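Preguntas frecuentes: depósito y consignación de vehículos clásicos en Vasside

Condiciones aplicables a vendedores particulares. Los concesionarios se rigen por contrato aparte. 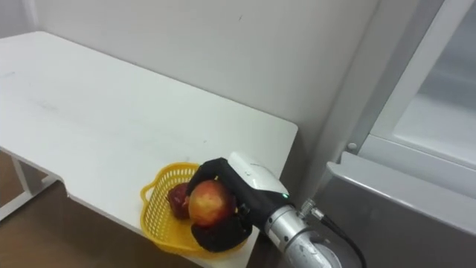 ¿Qué documentación se exige para consignar un vehículo?
Permiso de circulación, ficha técnica y DNI del titular. Si el número de motor no coincide con el de la ficha, debe adjuntarse informe de un perito.

¿Qué comisión se aplica?
La comisión del vendedor se calcula sobre el precio de remate, sin impuestos. El mínimo por lote es de 400 euros.

¿Se puede fijar un precio de reserva?
Sí, por escrito y antes del cierre del catálogo de febrero. Después solo se admiten rebajas.

¿Quién realiza la inspección previa?
Begoña Benítez (mecánica y bastidor) y Chutima Kamolrat (carrocería e historial). El informe consta de 52 puntos y se entrega al vendedor y a los postores registrados.

¿Cómo se transporta el vehículo al depósito?
Por medios propios o con Lekar, en camión cerrado. La tarifa peninsular es de 785 euros por unidad, seguro incluido.

¿Qué ocurre si el lote no se vende?
El titular dispone de 2 semanas para retirarlo. Transcurrido el plazo, se traslada al almacén de Likommont y se factura la estancia por días.

¿Se admiten entregas en domingo?
No.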